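Stomville Automation Forum
Buying and Budgeting > Small grippers and handheld units

Topic: Second pair of handheld grippers, or spend on fingertips and spares first?

halina_dudek
Posted 10 March 2018

Hello to all. I am preparing the equipment list for our small group and I would like to hear from people who already bought this kind of thing.

We are working with handheld grippers, two jaws, squeezed by hand, with a camera on top. One person holds one in each hand and does everyday tasks on a table: sorting snacks, putting packets into a bin, clearing up. The recordings are later used for teaching the arm at Teneck. Our arm time there is fixed until summer, so for now the budget is only for the handheld side.

At present we own one pair. I see three ways to spend the money:

1. A second pair, complete, so two people can work in parallel.
2. Keep one pair and buy good stock of fingertip pads, pivot pins, cables and one spare camera.
3. Keep one pair and pay for more objects and more places to record in.

My manager prefers option 1, because it looks best in the report. I am leaning to option 2 but I don't have strong arguments. What would you do? We can't do all of them this quarter.

Halina

szymon_z
Reply

Option 2, without much thinking. The pads are the part that wears. When we started we ordered the grippers and zero extra pads, and then the supplier needed 3 weeks to send more. For these 3 weeks two people were paid to read manuals.

Put 20 pads in the first order. They are soft and they are handled all day, so treat them like printer paper and not like equipment. If your accounting has a line for consumables, put them there, it is much easier to reorder.

Also ask the supplier if the pad can be changed without taking the linkage apart. Ours could not, in the first version. You had to push out a pin each time and this is how pins get lost.

igor.k
Reply

I don't agree with Szymon. Spare parts are cheap and can be ordered any time if you plan a little. What you can't order is time. With one pair you have one person recording, and when this person is on holiday or is sick, everything stops. With two pairs you have double output AND you have a spare, because the second pair is the spare for the first.

Halina, how many hours per day does your pair really work? If it is in use most of the day, buy the second one. If it sits on a shelf half of the day, then your problem is not equipment.

halina_dudek
Reply

Igor, this is a fair question. Before noon it is in use nearly all the time. After noon much less, because the batteries need charging and we check the files. So the truth is between the two cases you wrote.

szymon_z
Reply

Then buy batteries! A second set of batteries costs almost nothing compared with a pair of grippers, and you get your afternoons back.

Igor, a second pair as a spare is a nice theory. In practice both pairs are always in use, because somebody sees the free one and makes a plan for it. Then one breaks and you have a schedule for two and hardware for one. I saw this in two different companies.

igor.k
Reply

That is a management problem and you can't solve it by buying pads.

bogumil_b
Reply

Good evening, I come to this from the purchasing side, so maybe I look at other things than you.

Some questions that I would put to the supplier before any order, no matter which option wins:

- Is the price for a pair or for one piece? We received an offer from Rarik where the table said "set" and the set was one gripper, one cable and a box.
- Are calibration and the mounting of the camera included?
- Which parts are printed and which are machined? Can you receive the drawings for the printed ones?
- What is the delivery time for a single spare part, not for the whole unit?
- If you buy the second pair later, will it be the same version? This is the one that people forget. Six months later the jaw is a little longer and your old recordings do not match the new ones.

The last point speaks a bit for Igor. If you know that you will need a second pair, it is safer to buy it from the same batch. Or you ask them to reserve one for you and confirm this in writing. Cieślak agreed to do it for us for one quarter, without a deposit.

halina_dudek
Reply

Thank you, Bogumil, the version question is very useful. I did not think about it at all. I wrote to our supplier today to ask about the batch.

About printed parts: we have the drawings, and a printer in the building, but I am not sure that the quality is good enough for the links. For the housing yes.

bogumil_b
Reply

For links I would not print in the office. The holes for the pivots go oval after some time and then the opening width you measure is not the opening width you have. Housing, cable clips, camera cover, all of this is fine.

jolanta_k
Reply

May I defend option 3 a little, because it has no friends in this topic?

My group has good hardware. We had two pairs from the first day, spare pads, everything according to the book. And we recorded for one month on the same gray desk with the same wooden blocks and the same cup. The numbers looked beautiful. Then the arm was tried on a kitchen table with a tablecloth on it and it was a different world for it.

After that we changed the budget. Now we have a fixed line for objects and for small payments to people who let us record in their homes. The amount is 400 per month, in our currency, and from all the lines in the plan it is the one I would cut last. Snacks, packets, tissue boxes, bottles, this is what people have on a table. It's also cheap. You buy it in the supermarket, the only difficult thing is to convince accounting that cookies are test material. 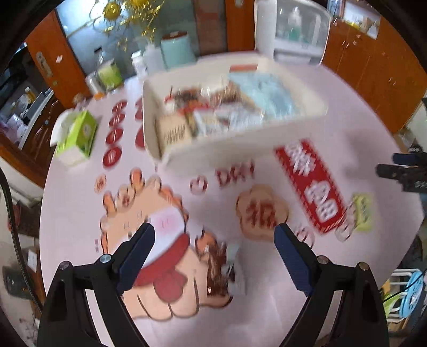
So my proposal for Halina is to take the smallest sensible version of option 2, meaning pads, pins and a second set of batteries, and put what is left into option 3. The second pair can wait until you know that the first one is giving you recordings that are useful.

One detail on what to purchase. Shiny wrappers are difficult and you want many of them. Do not buy only boxes. Boxes are easy to grip and easy to see, and if your list has only boxes you will think that everything works.

igor.k
Reply

Jolanta, I can agree with much of this, but in people's homes you need two teams even more. The travel takes half of the day. If you send one person with one pair and a cable fails on the spot, you lose the entire trip. So you arrive to my option by another road :)

jolanta_k
Reply

Or I put two cables in the bag. The cable is the thing that fails most for us, by the way. Thick braided ones hold longer than the thin ones we had before. But please test the weight, because a stiff cable pulls on the wrist, and after two hours the person holding it will tell you about it.

szymon_z
Reply

+1 for the cable. I forgot it in my first post. Also the small bag with pins. Take the pins in a closed box, they are round, they roll.

And I would like to add to Jolanta's list some objects that do not stand by themselves, like half-empty bags and soft packets. With hard pads on the jaws these slide out, so you learn quickly if you bought the right pads. We tried three kinds. The ones with ribs were better for thin wrappers in our case. For smooth bottles I did not feel a difference.

igor.k
Reply

We had the opposite with ribs, they caught on the edge of the packets and tore them. It depends on the material of the pad more than on the shape, I think. Buy a few of each before you order 100 of one kind.

szymon_z
Reply

Yes, this is reasonable. Small mixed order first, then the large one.

halina_dudek
Reply

I read everything with my manager this morning. I write down what we have for now, maybe somebody sees a mistake.

First order, this month:
20 pads, mixed, two kinds if the supplier has them
pivot pins, one bag
second set of batteries and one more charger
2 cables, braided
one spare camera with the mount

Monthly line:
objects and places, we start lower than Jolanta and look again after the first month

Second pair:
not ordered, but reserved from the same batch, if the supplier confirms in writing

My manager was not happy in the beginning that there is no new "big" item in the table. The reservation helped, because it can be shown as planned for the next quarter.

What I still do not know is in which line to put the payments for homes. Our accounting wants an invoice, and a private person can't give us an invoice.

bogumil_b
Reply

We do it as a short rental contract for the room, one page, the same text every time. The person signs, you attach the date and the address. Ask your accounting first, because the rules for small amounts are not the same everywhere. The objects go to consumables together with the pads.

In your list I miss shipping and customs, if the supplier is outside. With Rarik it was a painful surprise for us.

halina_dudek
Reply

The supplier is inside, so no customs, but I will add the shipping. I will ask about the one-page contract tomorrow. If you can share the text with your company name removed, I would be grateful.

igor.k
Reply

I still say you will order the second pair before the end of March. But the list is good.

bogumil_b
Reply

Halina, I sent you the contract text in a private message. Point 4 is about damage to furniture, please do not delete it.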